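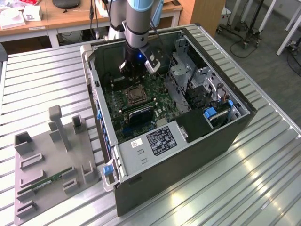
# Review: Woltbridge Naval Campaigns Study Kit, second edition

The Woltbridge Naval Campaigns Study Kit is a boxed teaching resource on warfare at sea in the age of sail. It is intended for upper secondary classes, adult education groups and museum study rooms. The second edition was examined over one full teaching term, ending in December, with two groups of adult learners and one secondary class. This review covers the contents, the accuracy of the historical material, the quality of the components and the suitability of the kit for purchase by public institutions.

## Contents

The box holds a 91-page instructor's handbook, a set of 21 folding charts, a wooden range rule, a bag of ship counters and a packet of source extracts printed on loose sheets. The charts cover engagements from the Anglo-Dutch wars of the seventeenth century to the closing years of the Napoleonic period. Each one gives coastlines, soundings where these are known, the wind direction at the opening of the action and the approximate positions of both fleets.

A separate companion book, published by Stovudo, is recommended in the handbook but is not included. Institutions should note this before ordering. Four of the exercises refer to tables printed only in the companion, and a group without it will have to leave those exercises out.

## Historical treatment

The strongest section concerns the Anglo-Dutch wars. The handbook explains clearly how the line of battle came into general use, and why fleets of heavily gunned ships found it difficult to fight in any other formation once they had adopted it. The Four Days' Battle of 1666 receives three charts of its own, and learners were able to follow the movement of the fleets from one day to the next without much help from the instructor. The treatment of the Dutch raid on the Medway in the following year is shorter but sound, and it gives proper attention to the shortage of money that had left much of the English fleet laid up.

The chapters on the eighteenth century are less even. Quiberon Bay, fought in 1759, is handled well. The chart shows the shoals and the rocky approaches plainly, and the text makes the risk of the British pursuit into those waters easy to grasp. The account of the Battle of the Chesapeake in 1781 is too brief for an action with such large consequences on land. It describes the exchange of fire between the two lines and then passes to Yorktown in a single paragraph. The days after the fighting, when the fleets remained within reach of each other and the French position in the bay was secured, deserve a fuller explanation.

Trafalgar occupies more pages than any other battle. This is to be expected, and most instructors will welcome it. The handbook repeats fewer of the popular stories than the first edition did, and it now includes a useful page on gunnery drill and the condition of the Spanish and French crews after long periods in port.

Supply, disease and dockyard work are confined to a short appendix. For much of the period, sickness killed more seamen than gunfire, and a resource of this size should say so in its main text. The appendix itself is well written, and reviewers would have preferred to see it placed at the front.

## Charts and components

The charts are printed on heavy coated paper and fold to the size of the handbook. After a term of regular use, two had begun to split along the central crease. The remainder were in good order. The type is clear, although place names on the Baltic sheet are set too small to be read comfortably from the far side of a table.

The range rule is accurate and pleasant to handle. The ship counters are less satisfactory. First rates and third rates are told apart only by a thin stripe, and learners confused them often. The first edition used counters of different lengths, and a return to that system would be an improvement.

The source extracts are the most valuable part of the kit. They include passages from logs, dispatches and court-martial proceedings, with spelling lightly modernized and each omission marked. Full archive references are given on the reverse of each sheet. The secondary class used the court-martial extracts for a written assignment and produced work of a noticeably higher standard than in earlier terms.

## Comparison with similar resources

The nearest alternative is the Kedano Sea Power Folder, which costs less and covers a longer span of time, beginning with the Mediterranean galley fleets. Its maps are small and its sources are given in summary only. The Nkuna classroom set is better suited to younger learners and makes no claim to detailed treatment of tactics. Neither can replace the Woltbridge kit for a group that wishes to study individual battles closely.

## Assessment

Under the scoring scheme used for these reviews, the kit receives 87 points out of 100. Marks were lost for the counters, the thin coverage of the Chesapeake and the dependence on a companion book sold separately.

The kit is recommended for adult education centers and for schools teaching the period at an advanced level. Smaller museums may find that the charts and extracts alone meet their needs — the publisher will supply these as a reduced set on written request. Replacement charts may also be ordered singly, and a spare copy of the Trafalgar sheet is advised where the kit will be shared between groups.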